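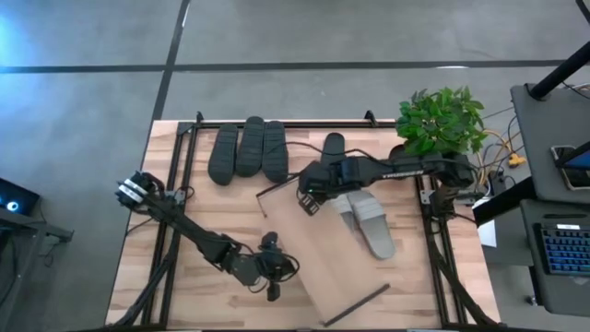

A reader who signs as Nonance wrote in to say that oiling a wood surface more than twice a year is a waste of oil, and that my January post on the subject overstated the case. Part of that is correct. The January post gave an interval without giving the conditions, and an interval without conditions is not much use.

The correction, then. A penetrating oil such as mineral oil does not cure. It sits in the pores and leaves again by washing, wiping and slow migration to the surface. How long it lasts depends on how often the surface is washed, how hot the water is, and how dry the room gets. A kitchen counter washed daily with dish soap loses oil far faster than a desk that gets a dry cloth. Nonance has a desk. I was writing about a counter.

Tung and linseed oils are a different matter. They take up oxygen and harden, and once they have hardened they stay put until they are worn or scraped off. Raw linseed is slow enough that I stopped using it. Boiled linseed is quicker on account of the metal driers, and for that reason I keep it away from anything that touches food. Rags soaked in either one can heat up and catch fire if they are left in a pile. Lay them flat outdoors until stiff.

On humidity. The house in Hiltdale is heated with forced air, and I kept a hygrometer on the counter through last winter. The lowest reading was 11 percent. Wood moves across the grain as it gives up moisture and hardly at all along it, so a wide top wants to get narrower while its length stays the same. If it has been screwed down tight to a cabinet, something has to give, and it is usually a glue line. The fix is slotted holes or figure-eight fasteners. Oil slows the exchange of moisture a little. It does not stop it, and I should not have implied in January that it did. A film finish does better, at the cost of being harder to patch.

The other thing Nonance asked was how fine to sand before oiling. I tested this on offcuts from the Callalwood yard, all from the same board, wiped with the same oil and left overnight. Past 220 grit I could see no difference in color at arm's length. At 600 the surface was slick and took visibly less oil on the first coat. At 1,000 it was slicker still and I had wasted an evening. For a counter I stop at 180, raise the grain with a damp sponge, let it dry, and knock it back with the same grit by hand.

End grain is the exception. It drinks oil and goes dark, so I take the ends one grit finer than the faces to even things out. Both faces of a loose board should get the same number of coats. A board oiled on one side only will cup, and I have a cutting board that rocks on the counter to show for it.

The tin I use is the Antoniadis mineral oil with beeswax. It cost me 34 dollars, too much for what is in it, and I will probably go back to plain oil from the drugstore and melt in my own wax when it runs out. The wax makes water bead for a week or two on the counter. After that the area by the sink goes pale first, and I do that part again without bothering with the rest.

Posted 4 Sep 2020. Filed under: finishes, kitchen, corrections.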